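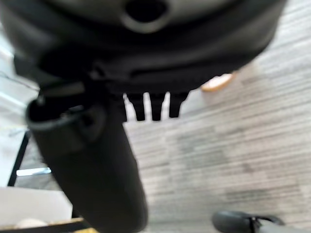

Stenholm has passed 2,000 recorded demonstrations in Prostska, its project to teach a robot arm the small chores people do at home without a second thought, and the team is plainly delighted. The project passed the mark this month, well ahead of schedule, with four workstations now collecting examples. Every one of those recordings includes the view from down at the wrist, with the dark gripper looming large and the striped gray carpet spread out beneath it, and that's the view the learning system gets to study as well. It's a wonderful way to see a task!

The recordings are made one at a time. An operator guides the arm through a job from beginning to end, say picking up something small and setting it down somewhere else, and the motion is saved along with the video. Then the objects get shuffled and the whole thing is done again. A good session gives 40 usable examples. Fumbled grasps are kept too, in a separate set, so the system can be tested on spotting trouble early.

What makes the new batch so exciting is the variety. Early recordings all came from one tidy bench, and the trained arm did well there and badly everywhere else. The team now works in ordinary rooms, with different floors and changing daylight, and moves to a new spot every 8 sessions. Stilar, the software that sorts and labels the recordings, was rebuilt in the spring to keep up with the pace, and operators can now check a fresh example within minutes of making it.

Next up is Beaulieu, a sister site that will begin recording later in July with the same arm and a fresh list of chores, including folding small towels and putting away cutlery. The first round of training on the combined set starts once both sites have their recordings in.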